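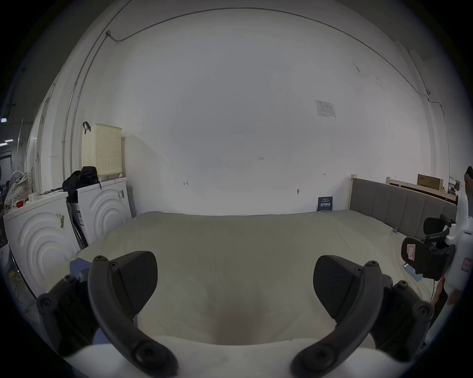 Bed station, from the hand-held gripper. Jaws open, blue cloth at left of sheet. Second gripper on the white support, right.

November. Golville open day, notes for the Cutton log.

Got in at 8:40, doors at 10. Ermanno Fabbri had the bed station powered already. Checked both jaws on the hand-held for play at the root screws. Left one had a little, took it up a quarter turn. Pads wiped with alcohol. Should have been done last night, add to the shutdown sheet.

Task for the visitors was the short one: pick up the cloth, lay it flat, fold in half, put it down at the pillow end. Same start every time, cloth dropped in a heap from elbow height. We agreed beforehand not to attempt the fitted sheet in front of people. The corners still come off the pads when the pull is more than a hand's width from the seam and we have no fix for it yet.

Camera notes. The lens is wide enough that the wall conduit comes out as an arc and both appliances at the left are in view from the bed. Good for localization, the area around the bed is full of features. The wall itself is the weak part. Large, white, and apart from the notice at upper right there is little on it besides pencil marks (the 1.23 is one of them). With the gripper pitched up, the tracker has mostly wall to work with. Two losses this morning, both with the tool pitched up at the end of the fold. Recovered by itself once, restarted the other. Proposal: leave the wall as it is for this data set and keep the wrist lower in the operator instructions. Jennylyn disagrees and wants printed markers up. See below.

First group, 10:15. Leda build 243 on the recorder. Ran clean. Somebody asked what the gap between the jaws is when fully open and I gave the figure for the old pads. Corrected it with the second group, the first has the wrong number. Minor.

Second group, 11:00. Let visitors hold the tool. Things seen:
Most people squeeze the trigger all the way and keep it there. Fine for the cloth, bad for the motor temperature.
Left-handers turn the tool inward and block their own view of the right pad.
People talk with the tool in hand and wave it. Those stretches have to be cut, please mark them at the time instead of leaving them for review.
Phone on the bed in some of the takes. It stays in the data, label it as clutter.

Third group wanted to know why we record by hand when there are arms. Ermanno answered that one: a person with the tool gives us a fold in a fraction of the time it takes to teleoperate one, and the same jaw shape on both sides means less to correct for later. Target for the cloth task is 2,000 usable takes. We were at 292 before today. Visitor takes do not count toward the total, they go in their own folder.

Egger controller threw one fault at 13:20, bus timeout on the right side. Power cycle cleared it. Connector looked seated, but the thin black cable hangs free toward the bed and I don't like that -- it needs a clip before anybody leans over there again. Did not get to it during the day.

Jennylyn Padilla on markers: four on the wall, low, taped, off again after the set is complete. My objection is that the policy then learns a room with markers in it. Hers is that we are throwing away takes. Left open. She will run a small batch each way and compare loss counts.

To do
Cable clip, right side
Spare pads, 2 sets, ask Ermanno where the last ones went
Correct the jaw opening on the handout
Move visitor takes to own folder
Thread lock on left jaw root screws

Powered down 16:50. Batteries on charge.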